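The Block Table Is Ready!

We've been itching to share this one. The block table at Pumodard is set up, and after two months of moving things back and forth (and back again) we finally have a layout that we love.

If you came to the open evening in July you'll remember the old version: a pale top, pale blocks, and a lot of squinting. White on beige is hard on everybody. So the big change is the black tabletop, and what a difference it makes! The small white blocks stand out so well now that you can read the whole layout from the doorway.

The blocks themselves are the Plokik set that many of you asked about. They're plain little cubes, 310 grams each, with a small black tag stuck to every one so we can tell which block is which. We tried a bigger size first and went back to these within a day - they're simply nicer to arrange, and they sit well next to the other pieces without crowding them.

Then there's the marker board, which goes in the middle. It's flat and white with four black squares in a two-by-two pattern, and everything else on the table is placed by it. Put the board down first, square it up with the front of the table, then work outward. Kontogiannis printed it for us on a matte stock, and we have a spare in the drawer if a corner ever gets bent.

Our favorite addition has to be the tray. It's big, it's white, it has proper raised walls, and it lives at the front right, where it's easiest to reach. We had been using an old shoebox lid for months (sorry, shoebox lid, you did well). The tray came from Pruvosholm along with the green backdrop, and both went in on the same afternoon.
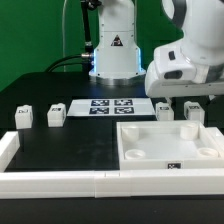
The new layout: blocks to either side of the marker board, with the tray up front.

We'll be trying a few arrangements over the next few weeks, starting with blocks on both sides and moving on to rows and short stacks. If you have a pattern you'd like to see, sketch it on a card and drop it in the box by the sign-in sheet. Messy sketches are very welcome - ours certainly are!

One small request: please put the blocks back with their tags facing front when you finish. The table is open from 10 a.m. until 4 p.m.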